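Call for participants: indoor footwear comfort study

Lilow is looking for adults who wear slippers or slides at home every day. We want to know how indoor shoes hold up over a normal season and where they start to hurt. The study opens in September 2023 and runs for 13 weeks.

You can take part if you are over 18, live within reach of our Allach office, and spend at least two hours a day on your feet indoors. People with hard floors are especially welcome.

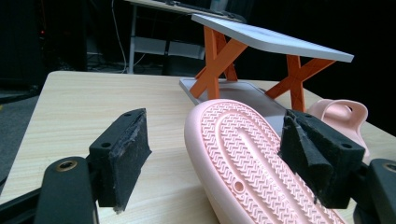 Nusrat Weerakoon: I took part in the last round and the diary took me some 2 minutes a night. Wear the pair you get on stairs too, or the heel questions won't make much sense.

Participants receive one pair in their size, fill in a short diary, and come in twice for a foot measurement. You keep the pair. Payment is $625, sent after the second visit. Travel is not covered.

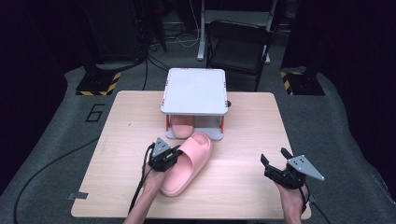

Pink slides, one on the stand and one on the table.

To apply, write to the Lilow study desk, Room 2224, Trirnen Building. Give your shoe size, your floor type, and the times you can be reached. Applications sent in August are already on file and do not need to be sent again.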